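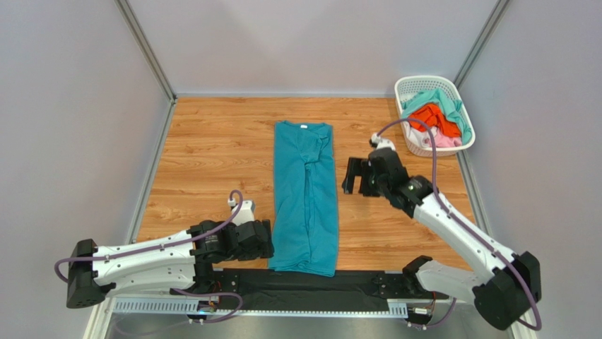 4.3 Folding garments from the mixed basket

1. Place the basket at a far corner of the table, leaving the middle of the surface clear.

2. Take one garment only and lay it lengthways, with the label end towards the back panel.

3. Bring the two sides in to meet along the centre. Long garments may overhang the near edge at this stage.

4. Smooth the cloth from the label downwards. Bunched fabric near the neck should be opened out by hand — do not pull on the label.

5. Turn up the lower end, fold once more and move the garment to the Grastell shelf.

Note: Colours need not be sorted before folding. Whites set aside for rewashing are covered in section 9.

Caution: Do not fill the basket above the rim. Items which fall to the floor must be returned to the Emville laundry room.

Revised 7/3/19, L. Zieliński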